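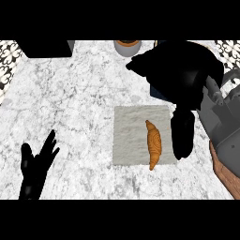

Croissants, schwarze Hände und viel zu viel Kaffee: mein Sonntag bei Godoy

6. September 2020

So, jetzt komme ich endlich dazu, ein paar Bilder vom Tag der offenen Tür hochzuladen! Wer mich kennt, weiß, dass ich seit Februar von nichts anderem rede. Damals sollte ich schon einmal hin, dann lag ich mit Fieber im Bett und Ibsa Yilma ist ohne mich gefahren und hat mir eine Woche lang vorgeschwärmt. Diesmal waren wir zusammen da, 157 Kilometer hin, einmal falsch abgebogen hinter Bakow (mein Fehler, ich geb's zu), und kurz nach zehn standen wir auf dem Hof.

Godoy sitzt in Zitstead in einer alten Weberei, unten die Werkstatt, oben die Büros der Simulationsleute. Unten war es brechend voll, vor allem mit Kindern, die alle den Greifer anfassen wollten. Wir sind deshalb gleich die Treppe hoch und dann fast den ganzen Vormittag oben hängen geblieben. Was dort lief, heißt intern Durkov und ist eine simulierte Küche, in der ein Roboter mit zwei Händen Handgriffe üben soll, bevor irgendwer ihn an echtes Geschirr lässt.

Noch ein Hinweis: Die Bilder hier sind alle aus der Simulation. Die dicken schwarzen Balken oben und unten gehören dazu, ich habe nichts beschnitten.

Zum ersten Bild ganz oben

Ein Croissant auf einem grauen Tuch, die rechte Hand schon fast darüber, ein langer schwarzer Finger direkt daneben. Ich mag die Marmorplatte, und ich mag die verschnörkelten Fliesen an den Ecken. Irgendjemand hat sich da beim Einrichten richtig Mühe gegeben! Ich habe Iara Cisternas danach gefragt, sie hat uns die Vorführung gezeigt, und sie meinte, dass ein schöner Hintergrund beim stundenlangen Zuschauen schon hilft. Kann ich verstehen.

Die linke Hand hat hier übrigens nichts zu tun und steht einfach gespreizt über der Platte. Ibsa fand das unheimlich. Ich fand, sie sieht aus wie meine eigene linke Hand, wenn ich mit rechts eine SMS tippe.

Croissant und Korb

Beim zweiten Bild bitte auf den Korb achten, dunkelblau und türkis geflochten, mit hellem Rand und einem ausgeschnittenen Griff. So einen hätte ich gern für meine eigene Küche, ernsthaft. Die Fingerspitzen der rechten Hand reichen genau bis an seine untere Ecke, und vom Croissant schaut unter der Hand nur noch die gebogene untere Hälfte mit der Spitze hervor. Ich musste zweimal hinsehen, wo die Hand aufhört und das dunkle Geflecht anfängt. Rechts unten erkennt man das hellgraue Gehäuse am Handgelenk, das mir mit seinen runden Formen viel besser gefällt als die Hand selbst, die ist mir einfach zu schwarz. 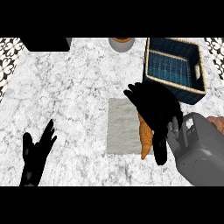 Was wir sonst noch mitgenommen haben

Die Aufgabe klang ja erst mal albern einfach: Croissant in den Korb. Iara hat dann erzählt, dass sie für diese eine Aufgabe 1396 Durchläufe gespeichert haben, und dass ihr Kollege Ignacio Gaete erst bei 1000 Ruhe geben wollte und danach trotzdem weitergemacht hat. Am schwierigsten sei es, die Finger so zu führen, dass man das Gebäck nicht bloß über die Platte schiebt. Ich durfte anschließend selbst an die Steuerung! Zwei Handschuhe mit Kabeln, ein Bildschirm, und dann los. Mein erstes Croissant ist sofort über die Kante verschwunden, das zweite auch. Beim dritten hatte ich es wenigstens kurz in der Hand. Ibsa war natürlich besser, der spielt aber auch Klavier.

Hinter uns in der Schlange standen Hortensia Ibarra und Olga Olivares, zwei Schwestern, die früher selbst eine Bäckerei hatten und sich sehr über die Form des Croissants ausgelassen haben (»viel zu gerade«, »ach was, das geht doch«). Mit den beiden saßen wir später noch im Hof auf den Bierbänken. Kaffee gab es umsonst, Kuchen auch, nur echte Croissants hatten sie keine, was ich ein bisschen schade fand.

Um halb vier gab es noch einen Vortrag über Gelenke und Motoren, von dem ich ehrlich gesagt die Hälfte nicht verstanden habe. Die Führung durch den Keller war auf 19 Leute begrenzt und schon voll, als wir uns eintragen wollten. Also wer nächstes Mal hinfährt: erst in die Liste schreiben, dann Kaffee!

Bilder aus der Werkstatt habe ich leider kaum, weil mein Akku mittags leer war. Ibsa hat noch welche auf dem Handy und wollte sie mir schicken. Wenn sie da sind, stelle ich sie dazu.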